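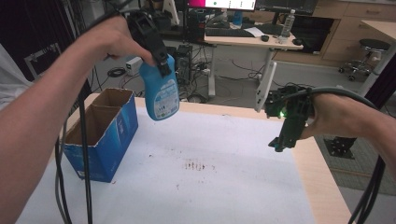 图1 双手夹爪示教过程:左手夹爪夹住蓝色喷雾瓶的上部,桌上为打开的蓝色纸箱

基于手持夹爪的装箱动作数据采集
课程项目报告
2019年4月4日

摘要

本报告记录我们小组在课程项目中完成的数据采集工作。我们的目标是为一个模仿学习模型准备示教数据,任务是把桌面上的物品放进纸箱,以及把物品从纸箱里取出。采集的时候,操作者两只手各拿一个夹爪,头部的相机记录操作者看到的画面。我们一共录制了600段示教,经过检查以后,有114段不能使用,被删除了。报告主要说明采集的步骤、数据检查的标准,还有我们遇到的困难。模型训练的部分只做了初步的尝试,放在第五节简单介绍。

一、项目背景

我们的课程要求每个小组选择一个与自动化有关的题目。我们选择的题目属于Pilturthorpe实验室的一个较大的项目,这个项目的名字是Grevix。Grevix希望机器人可以整理家里和办公室里常见的物品。因为我们是学生小组,时间也有限,所以我们只负责其中一个很小的部分,就是采集双手操作的例子。

采集例子的方法通常有两种。第一种是遥控真正的机器人,让它完成任务,同时记录关节的数据。这种方法得到的数据很直接,但是速度慢,初学者也不容易控制。第二种是人直接拿着夹爪做动作,以后再把夹爪的运动转换成机器人的运动。我们用的是第二种方法。它的优点是动作比较自然,缺点是人的手臂和机器人的手臂长度不同,有一些人可以做的姿势,机器人做不到。这个问题在第四节还会讨论。

二、设备和任务

每个操作者使用左、右两个夹爪。夹爪是黑色的,用线缆连接到电脑。录制软件叫Plorker,是实验室以前的学生写的。它把相机画面、夹爪的开合数值和夹爪的位置保存在同一个文件里。Plorker没有很完整的说明书,我们开始的一个星期主要是在学习怎样使用它,以及怎样让三种数据的时间对齐。

桌面用白色的布覆盖。选择白色是实验室的习惯,我们没有比较过别的颜色。以后如果有机会,应该也在没有覆盖的木头桌面上录制,这样模型不会只认识一种背景。

我们设计了三个任务。任务A是“放入”:用一个夹爪把瓶子拿起来,竖直放进打开的纸箱。任务B是“取出”:从纸箱里把瓶子拿出来,放到桌面上。任务C是“换手”:一个夹爪拿起瓶子,交给另外一个夹爪,然后再放进箱子。任务C是最难的,所以我们在最后才录制。

喷雾瓶是我们使用最多的物品。它的形状上面窄下面宽,喷头的部分又不规则,所以夹的位置很重要。如果夹得太低,瓶子的表面比较滑;如果夹在喷头附近,夹得比较牢,但是瓶身会像钟摆一样摇动。我们讨论以后决定两种夹法都保留,并且在标注里写清楚是哪一种。

三、采集步骤

每一次录制按照下面的顺序进行。

1. 检查纸箱的四片盖子是不是完全向外打开。
2. 把物品放在桌面的指定区域里面,但是不放在完全相同的点。
3. 两个夹爪张开,停在桌面上方,等待两秒。
4. 开始录制,操作者完成任务。
5. 两个夹爪回到桌面上方,再等待两秒,停止录制。
6. 记录任务的种类、结果和夹法。

第三步和第五步的等待看起来浪费时间,可是对后面的处理很有帮助。在第一批数据里,我们没有要求等待,结果很多文件的开头已经是手在运动的状态,很难判断动作是从哪里开始的。

操作者还需要注意自己的头。相机跟着头一起动,如果操作者习惯看别的地方,画面里就没有夹爪了。我们要求操作者一直看着正在工作的那个夹爪,头的移动要慢。这个要求说起来容易,做的时候很累。我们规定每个人连续录制不超过30段,然后必须换人。

线缆也是一个实际的困难。两个夹爪的线缆都从手腕旁边垂下来,在做任务C的时候容易互相缠住,有时候还会挡住箱子的开口。我们试过把线缆用胶带固定在袖子上,但是手臂弯曲的时候会拉住夹爪。后来我们只是在每段录制之前把线缆整理到手臂的外侧,效果可以接受。

四、数据检查

录制完成以后,所有的文件由两个组员分别观看一遍。如果两个人的意见不同,就一起再看一次。一段数据有下面的情况之一,我们就认为不能使用:

夹爪离开画面的时间超过一秒;
物品掉落,而且操作者用手指把它扶起来;
时间没有对齐,例如画面里夹爪已经闭合,数值还显示张开;
线缆完全挡住物品。

这里需要说明,物品掉落并不一定删除。如果操作者用夹爪重新拿起来,并且完成了任务,我们会保留这一段,标注为“有恢复动作”。指导老师建议我们这样做,理由是机器人以后也会失败,它需要看过怎样从失败里继续。

在600段里面,删除的有114段,剩下486段。删除的数据大部分来自第一批,原因主要是时间没有对齐。任务C最后可用的是153段,比我们计划的少。换手的时候,两个夹爪靠得很近,前面的夹爪常常挡住后面的夹爪,从头部的角度看不清楚哪一个正在用力。

我们还发现一个在录制的时候没有想到的问题。习惯用右手的操作者,在任务A和任务B里几乎总是用右边的夹爪。这样模型可能会学到“左边的夹爪不需要动”。发现以后,我们增加了一个要求,操作者要按照表格轮流使用左手和右手。不过,前面已经录好的数据没有重新录制,所以左右的数量仍然不平衡。

关于姿势的问题,我们用Zhuravel程序做了检查。这个程序把夹爪的轨迹放到机器人手臂的模型里,计算机器人能不能到达每一个位置。检查的结果只作为标注,没有用来删除数据。不能到达的位置大多在纸箱里面靠近操作者的一侧,因为人可以把手腕弯得很厉害,机器人的手腕没有这么灵活。

五、初步训练

我们用任务A的数据训练了一个小的模型,输入是相机画面,输出是下一个时刻夹爪的位置和开合。在没有参加训练的录像上,模型预测的夹爪闭合时间比较接近操作者的动作,可是位置在靠近箱子边缘的时候误差变大。我们没有在真正的机器人上测试,所以不能说明这个模型是不是可以完成任务。

六、问题和以后的工作

第一,物品的种类太少。瓶子占了大部分,盒子和软的物品很少。第二,纸箱的位置变化不够,多数时候在桌面的左半边。第三,我们的标注用的是电子表格,有几次行和文件没有对应,后来花了一个下午才改正。如果重新做,我们会让Plorker在停止录制的时候直接弹出标注窗口。

下一个小组如果继续这个题目,我们建议先录制少量的数据,马上检查时间是否对齐,然后再开始大量录制。全部可用的文件和标注表格已经保存在Pilturthorpe实验室的共享硬盘里,文件夹按照任务A、B、C分开,被删除的文件放在单独的文件夹,没有真正清除。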